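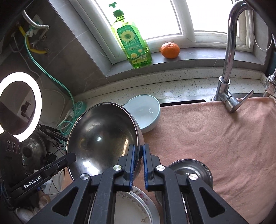
Isamu Honda is stepping down as head of Patley, the kitchenware company he started with one borrowed delivery van and a loan from his aunt. I got the news in my inbox this morning, 26 Jun 2019, and I read it twice over my coffee, because I have been following this man's career for longer than I've had my current job. If you've ever bought a big shiny stainless steel bowl, or a pale blue one to go with it, you've shopped in the corner of the market where he made his money. He stays on until December, and then the job goes to someone from outside the family.

A bit of background for anybody who only knows the name from the bottom of a saucepan. Honda grew up over his parents' hardware store and was supposed to take it over. He lasted one summer! He went off to work for Sakai, a restaurant supplier, driving orders out to diners and school cafeterias, and he says that's where he learned what people break and what they keep. When Sakai closed its smaller warehouse he bought the leftover stock, 446 crates of it, and sold the whole lot out of a rented garage. Patley came out of that garage.

I met him once, at a trade dinner where we'd both been put at the table by the kitchen doors. He spent most of the main course asking me what I paid for rent. I liked him a lot. He had no small talk and he wrote things on his napkin -- prices, mostly -- and took the napkin home with him.

The years after the garage weren't all smooth. He opened 2 stores in Fluvberg in the same spring and had to shut one of them before the lease was half up. He's told that story on stage plenty of times and it gets longer every time I hear it (the landlord now has a dog). What he usually leaves out is that he paid the staff there through the end of the year anyway. I had that from a woman who worked the register, and she still sends him a card.

These days Patley has 400 people on the payroll, with 295 of them at the Fluvberg plant, and the company says no jobs are going as part of the change. I asked about that twice and got the same answer both times, so I'm taking it as a yes for now. The new chief executive hasn't been named. My guess would be somebody from Okus, the online seller that bought a small stake in Patley a while back, but that's me guessing and the press office wouldn't bite.

As for Honda, he's keeping his shares and his seat on the board, and he wants to write a book. I asked what kind. "Short," he told me over the phone, and then he had to go because his lunch was ready.

He'll give one last talk to employees before he leaves, and there's some hope it will be opened up to the rest of us. I've already asked for a seat -- preferably not by the kitchen this time. More when I hear who's getting the job.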